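Fosov Shop Guide for Florists
Section 3: Setting up delivery orders

Complete this section before you take your first delivery order. You will need your shop login and the 2 delivery zones you chose in Section 2.

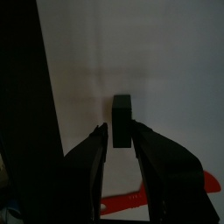
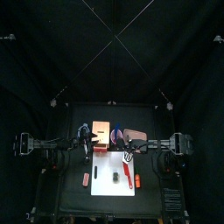 Where do I set the cutoff time for same-day bouquets?
The cutoff is on the Orders page, under Delivery Hours. Each zone has its own.

1. Open Orders and select Delivery Hours.

2. Choose a zone and enter the last time you will accept a same-day order. Allow for arranging as well as driving.

3. Enter the delivery fee. Leave the box blank for free delivery – a zero will show on the customer's receipt.

4. Select Save, then repeat for the other zone.

5. Place a test order. Use item number 351 (hand-tied bouquet, sample) and pay with test code 1708.

6. Check that the order ticket prints with the card message on its own line.

Note: Card messages longer than three lines print on a second ticket. Staple the two together before they go to the workbench.

Note: Funeral and wedding orders do not follow the cutoff. They are set up in Section 4.

Caution: Delete the test order before you open for the day. If it stays in the list, its stems are taken off your cooler stock.

To change a zone after April, when the holiday hours are loaded, close all open orders in that zone first.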